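Chapter 6: Storing Food at Home

Shares: 267 | Comments: 14

6.1 Why storage comes before cooking

Most courses on household food begin with recipes. This one has left them until Chapter 9. A household that stores food badly will waste a good part of what it buys, however well its members cook, and the loss is hard to see. A bag of flour that goes stale at the back of a cupboard does not appear on any bill. It was paid for months ago and is thrown out in a hurry when someone wants the shelf.

In this chapter we look at the four places where food is kept in an ordinary home: the cupboard, the fridge, the freezer and the worktop. Each has its own temperature, its own amount of light and its own amount of air movement. The same loaf will last for different lengths of time in each of them, and will go wrong in a different way.

By the end of the chapter you should be able to say what makes food spoil, choose a suitable place for the main groups of food, read the two kinds of date found on packets, and draw up a simple storage plan for a kitchen you know.

6.2 What spoiling means

Food spoils in three main ways. The first is the growth of bacteria, yeasts and moulds. These need moisture, a suitable temperature and something to feed on. The second is chemical change, such as fat turning rancid when it meets the air. The third is physical damage: bruising, drying out, crushing, or being eaten by insects and mice.

The three often work together. A bruised apple has broken cells under the skin, and the juice that leaks from them feeds mould. Bread that dries out goes stale but seldom goes mouldy, while bread kept in a sealed bag stays soft and may grow mould within a few days. Neither method is wrong. The choice depends on how quickly the household gets through a loaf.

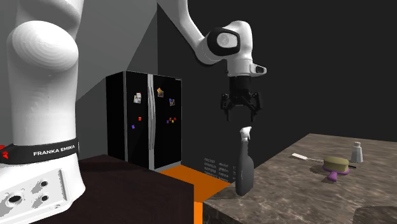

Temperature is the factor a household can control most easily. Bacteria that cause illness grow well between 8 °C and 63 °C, and a fridge should be kept at 5 °C or below. Cold slows bacteria down but does not kill them. Food taken out of the fridge and left in a warm room will carry on spoiling from the point it had already reached.

Moisture comes next. Dried beans, rice and pasta keep for a long time in a cupboard as long as they stay dry. Once cooked they belong with the fresh foods and must be cooled quickly and put in the fridge. Cooked rice needs particular care – the spores of one common bacterium survive boiling and can grow if the rice is left to stand.

6.3 The Moscombe pantry records

Old household accounts are a useful source for this subject. The pantry book from the large house at Moscombe, which we shall use several times, lists 1425 separate entries over a single year. Each gives the item, the shelf it was put on and the month it was used up or thrown away. Of these, 200 are marked as spoiled.

The spoiled items are not spread evenly. Soft fruit and milk make up most of the July losses. In the winter months the entries are mainly for root vegetables that had been stored too close to the kitchen wall, where the range kept the stone warm. The cook later had them moved to the north side, and the number of entries for spoiled carrots falls.

Keep these records in mind when you reach Section 6.5. The house had no fridge, and its only means of control were shade, stone shelves and the distance from the fire.

6.4 Before you read on

Choose one cupboard at home and write down everything in it. Note which items are open, which are sealed and which have been moved out of their original packet. Look for the date on each. A "use by" date is about safety and should be followed. A "best before" date is about quality, and many foods are still good to eat after it has passed.

Write down as well anything stored above the cooker or beside the boiler. Oils, spices and potatoes all keep badly in warm places – you will need this list for the exercise in Section 6.7.

Last updated: July

Related chapters
Chapter 5: Planning a Week's Shopping
Chapter 7: Cleaning the Kitchen
Chapter 8: Weights and Measures
Reading: The Flomeck Dairy Accounts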